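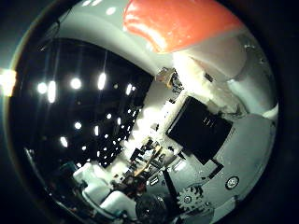 Workshop Tips | Open Day Notes

Visitors to the Gremside open day in November asked Ludmila Urban how the robot hand is maintained. Her advice applies equally to small machines at home.

Wipe rubber fingertips with a damp cloth and mild soap. Do not use solvents.

Brush dust from exposed gears before adding grease.

Match the screwdriver to the cross slot and tighten by hand.

Keep removed screws in a lidded tray, sorted by length.

The next demonstration is limited to 28 visitors.

4 comments | 39 shares

Contact Gremside | Back to top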